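Zararura Opens Household Handling Project to Outside Workshops

BARKWOOD, May 7, 2025. Zararura, a maker of training software for robot arms, today announced that its household handling project is open to outside workshops and small labs. The project, named Ríos, gathers examples of people picking up, turning and setting down common items with a hand-held gripper. The examples are used to train a learning system that will later control a gripper mounted on an arm.

The first part of Ríos deals with footwear. Shoes are a hard case for a two-finger gripper. They have openings, straps and curved sides, and the same shoe can be picked up in many ways depending on how it is lying. Clogs were put on the list early. A heel strap gives the fingers a thin edge to close on, while the toe is wide and smooth and calls for a different approach.

The collection now holds 3466 recorded examples. Of these, 394 involve clogs. Each example covers one attempt by one operator, from the open gripper to the release, and is stored with a short note on the item and the grip used.

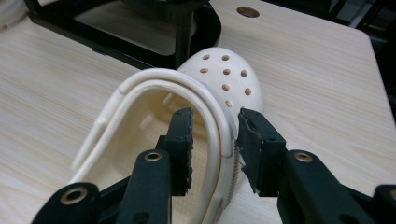 Why does the project use a hand-held gripper when the finished system will run on an arm?

A person holding the gripper can work at a normal pace and change the angle of approach without programming anything. The camera on the tool records the work from close to where an arm's own camera would sit, so the examples carry over with less adjustment. It also means a workshop can take part without owning an arm.

Operators in Ríos follow a short written guide. It asks them to change the position of the item between attempts, to approach from more than one side, and to keep failed attempts in the record. Failed attempts are marked as such and used in training along with the others. Operators are also asked to record the approach over a clear stretch of table, so the system has examples of the gripper before it reaches anything.
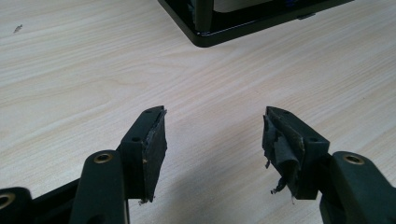
Gripper open over the wood-grain tabletop, with nothing between the jaws.

Finger pads are treated as a supply item under the project. Rubber tears and frays with use, and the guide tells operators to write down the state of the pads at the start of each session. Zararura keeps examples made with worn pads in the collection under their own label. An arm in daily use will not always have new pads, and the company wants the system trained on both.

Outside groups that join will work with Skidside, the tool that Zararura uses to sort and check recordings. Skidside plays back each example, lets the reviewer trim the start and end, and holds back any recording in which the item leaves the view for too long. Reviewers at Zararura currently check around 80 examples in a working day. Groups may do their own review or send recordings in unsorted.

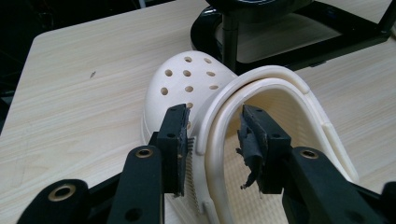 Groups that choose to do their own review will receive the same checklist used in Barkwood. It covers lighting, the position of the item at the start, and whether both fingers can be seen through the whole attempt. A sample of each group's work will be looked at a second time before it is added to the main collection.

Zararura expects to accept 3 outside groups in the first round. Each will be lent a gripper, a set of spare pads and a Skidside account for the length of its work. Items are to be supplied by the group. Footwear remains the priority, and kitchen tools and folded cloth will be added in July.

Workshops and labs that want to apply should send a short letter describing their work space, the number of operators available and the items they have on hand. Letters may be addressed to the Ríos project desk at Zararura's Barkwood office. Experience with robots is not required.

About Zararura

Zararura develops training software for robot arms used in sorting, packing and household work. The company is based in Barkwood.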